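Two finger gripper or suction for thin flat stuff, in sim?

**posted by nindeslow_bench, Mon 21 September**

Trying to pick between two end effectors before we spend money. Same arm, same kitchen counter scene, swapping the tool only. Parallel jaw is doing fine on the sponge, badly on the spatula. Suction (the Dekker cup model) is the other way round, likes the flat blade, hopeless on the sponge.

Ran 500 tries with the jaws, 113 of them failed and nearly all of those were the spatula. Fingers go down either side of the handle, close, and it squirts out sideways. Counter is marble so maybe I've set it too slippy?? Start pose is fingers open, just over the back corner of the counter, then it has a fair way to travel to the handle.

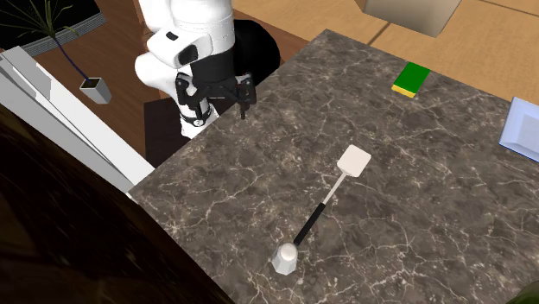
## Replies

**grendora_fan**

Suction every time. We switched in May and never looked back.

**Cesham Tinkerer**

Wouldn't buy anything yet, sounds like contact settings to me. Things I'd try, in order:

- put the friction up on the fingertips only, leave the marble alone
- close slower. Half speed to start with
- grab nearer the middle of the handle, check what the end of it is up against. If it's touching that little white cup thing your grip will get shoved about as it closes
- line the wrist up with the handle. It's lying diagonal so a gripper coming in square to the counter will only pinch it by the corners

Had the same squirting with the Grendora jaws, wrist angle was most of it. Went from 7 good picks in a row at best to leaving it on over lunch.

Also your suction numbers might be flattering. Lots of sims just glue the object on when the cup gets near, so chekc that before you compare them.

**nindeslow_bench**

Wrist angle was wrong, yes. Fixed that and slowed the close, 427 good out of 500 now. Still a few slips. Will look at the suction thing tommorow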